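Labeling Loads by Dry Weight

I have kept a log of household laundry since March, mostly to settle what our front loader uses per cycle. The machine is a Lavlow, bought used from a shop in Murkby, and its manual lists a capacity but no consumption by load size. Dark cottons are the bulk of the data.

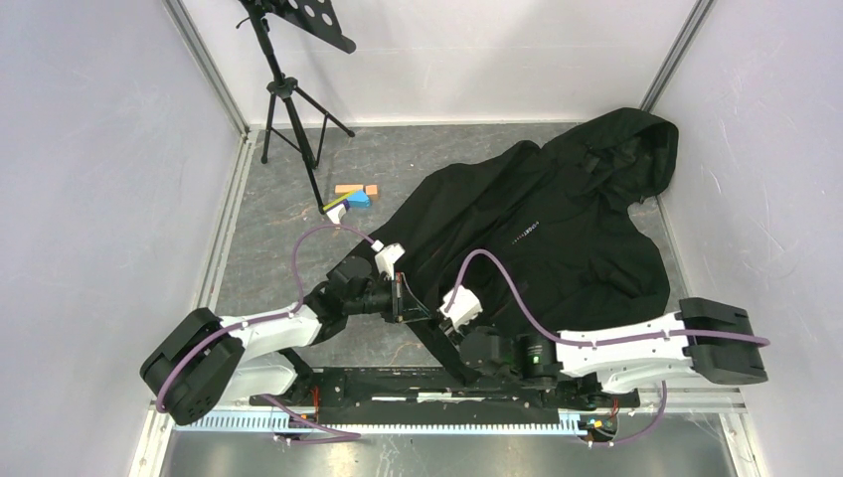 A reader in Flelberg wrote in after the last post to object that weighing clothes before the wash is pointless, as the machine senses the load anyway and sets its own water level. The same reader asked for the raw readings by cycle.

On the first point: the machine does sense the load, but in coarse steps. With the eco program at the same temperature, a small load of shirts drew 340 watt-hours on the plug meter. A full drum of mixed cotton drew 1,112. Between those two the readings fall into three clusters with gaps between them, and adding one pair of jeans can move a load from one cluster to the next. A kitchen scale and a tote bag are enough to find the edges.

Black garments get their own column. I wash them cold and inside out, at the lower spin speed -- the high setting leaves creases in heavy jersey that take longer to iron than the extra drying time is worth. Detergent is Sibiya liquid, at half the dose on the cap. Our water is soft, and the full dose left residue on dark fabric.

The raw file needs cleaning before I post it. Two cycles in May were logged with the dryer on the same plug, and one of them reads 3,313, so both rows will come out. The hot program is a separate table with only four entries so far, the highest at 1,582.

Next on the list is the door seal, which has started to hold lint along the bottom fold.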